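Gradilla y tubos - ficha del conjunto Verstraete
Versión del 15 de diciembre de 2020

Contenido

El conjunto reúne material sencillo de mesa de laboratorio: gradillas transparentes, tubos de ensayo de plástico, cuencos y líquidos de color. Son 800 imágenes, repartidas en 16 carpetas según la disposición del material. La mesa es blanca y lisa en todas las carpetas.

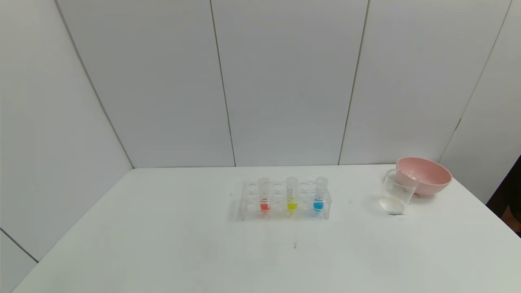

Los líquidos son agua con colorante alimentario, preparada en Latden. Se usó poca cantidad por tubo - lo justo para distinguir el color en el fondo. Los tonos pueden variar un poco entre carpetas; el lote de colorante se cambió en octubre.

Organización

Cada carpeta lleva un archivo notas.txt con los colores y los huecos ocupados de la gradilla. En la carpeta 29 de la versión anterior faltaban las notas y se retiró.

Limitaciones

No hay etiquetas de volumen. Los tubos con tapón quedan para la próxima versión.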